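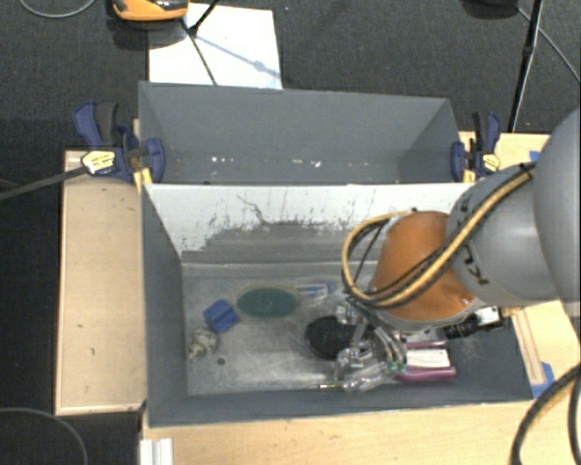 Skamine Button and Haberdashery Exchange
Frequently asked questions

Last changed: 1/23/18

On this page I collected the questions which people send me most often. Please read it before you write, maybe your answer is already here. If it is not, write to me and I will answer, usually in the evening. Nadiia Marchuk

What is the Exchange?

It is a place where people who sew, knit or repair clothes can give away the buttons, zips, hooks and buckles they do not need, and get other ones. We started in Bruvton in one room above the bakery. Now most of the exchange goes by post, but the room is still open on Saturdays from ten until two.

Do I have to be a member?

For the Saturday room, no. You can come in and look through everything. For the exchange by post you must be a member, so that I have your address and we both know the rules.

How much does it cost?

Membership is 21 pounds for one year. The year begins on the day when you pay. There is no cheaper price for half a year, I was asked this many times and I am sorry.

How does the exchange by post work?

You send us a packet. We check it, weigh it and write the weight on your card. Then you can ask for the same weight of other things. Buttons go against buttons, and metal pieces go against metal pieces. We do not mix these two, because one belt buckle weighs as much as a whole shirt of buttons and it would be unfair.

Can I choose exactly what I receive?

Partly. You can choose the colour, the size and the number of holes. You can also write "for a child's cardigan" or "for a winter coat" and we will choose for you. Many members prefer this and they are seldom disappointed. You cannot ask for one special button from a photograph, except if you lost one of a set. For this please see the next question.

I lost one button from my coat. Can you find the same?

We can try. Send us one of the buttons which remained, not a photo. Colours on a screen are never right, and the thickness cannot be seen at all. Put it in a small envelope with your name inside. Last year we received 117 such requests and found a good match for 48 of them. If we do not find it, you get your button back with second class post and you pay nothing.

If there is no match, my advice is to change the top button for something different on purpose and move the old top button to the place of the lost one. On a coat this looks well.

How do you measure the size?

In millimetres, straight across the widest part. Some older packets have the size in lines, which is written with the letter L. Forty lines is one inch. If your pattern gives lines, you can write lines, I will understand it.

What do you not accept?

Please do not send:
Rusty pins and needles
Broken zips (a zip with a missing pull is fine)
Buttons which are still sewn on the cloth
Thread on wooden reels, as we have too much of it
Anything which smells strongly of smoke or of mothballs

Must I wash the buttons before?

Yes, please. Warm water with a drop of washing-up liquid is enough for plastic and glass. Do not put wood, leather, horn or cloth-covered buttons in the water, only wipe them with a soft cloth. Casein buttons also do not like to lie in water. Dry everything for one night on a towel before you pack it. Once a packet came to us closed when still damp, and the metal shanks had marked all the light ones.

How should I pack them?

In a bag which closes, and this bag in a padded envelope. A letter envelope goes through the sorting machine and tears, and then I receive one button and an apology from the post office. If you have sets, tie them together with a thread through the holes. It saves us very much time.

What is the Ruler?

Ruler is our newsletter. It comes out four times in a year and it is sent with your packets, or by email if you prefer. There are patterns in it, letters from members and a list of what we are short of. At the moment we are short of small white shirt buttons with four holes and of black hooks and eyes in the bigger sizes.

What is the Hrynyshyn collection?

These are 923 glass buttons which the Hrynyshyn family gave to us. They are not for exchange. You can see them in the Saturday room, in the flat drawers under the window, and you may take them in your hand if you ask first.

Are my buttons valuable?

I am not an expert and I do not give prices. If you think that you have something rare, show it to an auction house before you send it to us. After it is in the common stock I cannot find it again for you.

Can children come to the room?

Yes, from five years old and with an adult. Smaller children put things in the mouth and this is a real danger. There is also no lift, and a pushchair must stay downstairs.

When are you closed?

The whole of September, for stocktaking. Packets which arrive in this month are kept safe, but they will not be opened before October.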